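Virkari Folding Ballot Booth (two-voter)

By Cadi Gronow
June
3 min read

I've run polling places in our county for a good many elections now, and I have opinions about voting booths! The old ones we had were steel-legged monsters that pinched your fingers and took two grown adults to open. So when Delyth Voyle at the clerk's office asked me to try the Virkari for the primary, I said yes before she'd finished the sentence.

It's a tabletop booth with a divider down the middle, so two voters can mark ballots side by side without peeking. Setup took me a couple of tries (the side panels want to go in before the back one, and the leaflet is vague on this), but after that I was flying. We had 1,177 people through on primary day and I only had to straighten one divider, after a stroller bumped it.

My one gripe is the clip-on light. It's fine in a gym, pretty weak in a church basement. Ask for the Grurkex lamp instead if your building is gloomy.

It packs flat into its own bag, and the bag fits in the back of my little hatchback with room for the signs and the coffee urn.
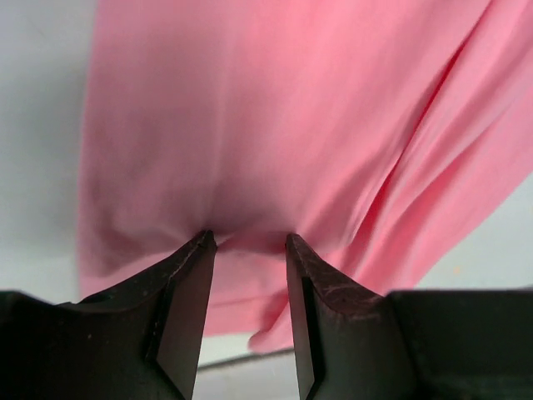

Ordering and spare parts

Write to Frida Damgaard at the Virkari sales desk. Panels, clips and bags are sold separately.

Contact us | © Virkari Election Supply | Back to top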